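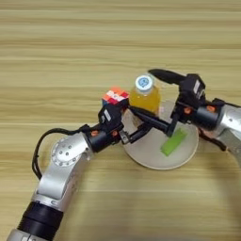

Good table manners for a two-armed robot start with one rule: only one arm works over the plate at a time. If you've been setting up a tabletop pair at home or in a shared workshop, you'll know how fast they drift into each other's space. Fingers crossed over the middle of a plate, with a cube in one gripper and a bottle of orange juice standing right there, are exactly what the rules on this page are about. I love watching two arms share a job, and a bit of house discipline makes it so much more fun!

We use these rules on the Kalcombe bench, and they've grown out of a lot of evenings (and a few mopped floors). Borrow whatever suits you.

Before you switch on

1. Put a hand on the stop button and press it. Then release it and press it again. Do this every session, even if you used the bench an hour ago.

2. Keep 15 inches clear between your chair and the farthest point either arm can reach. Mark it with tape on the floor and renew the tape when it scuffs.

3. Follow each cable with your eyes from the wrist back to the base. A loop of slack is fine and the joint needs it, but move the arm through its whole reach by hand or at crawl speed and watch that the loop never catches a finger or a cup.

4. Caps on! Anything liquid gets a screw cap, tightened by a person. Open glasses stay in the kitchen.

Sharing the middle

5. Decide who owns the plate. We write "L" or "R" on a sticky note beside the keyboard, and the other arm waits outside the rim until the note is swapped. If you run a handover, make it a proper step of its own with a slow speed set for it.

6. Let go low. Set things down with the base touching before the fingers open. Light things like a sponge will forgive you, a full bottle won't.

7. Park objects where each one can be reached without passing over another. A bottle and a puzzle cube side by side by the plate make a lovely test of this, with a gripper having to come in at the bottle's base and leave the cube alone. Try it from both sides before you call the layout good.

8. Hand tools belong off the table during a run. Pliers beside the plate are easy to overlook once an arm is hanging over them, so do a quick sweep for metal before you press go.

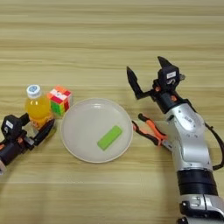

9. Start every new routine at the slowest speed and run it 11 times without a touch before you go up a notch. Yes, 11! Ten always felt like stopping just as it got good, and one more run is cheap.

After the session

Send both arms to rest, power down, and only then reach in to tidy. Wipe the fingertips with a barely damp cloth, going gently around labels and screws. Dry them well.

Keep a log, too. Ours is a Fakora notebook with 3 columns: what we ran, what touched, what we changed. We started it in December and it's now the most thumbed thing on the shelf, right next to the tape.

Last updated 17/08/2022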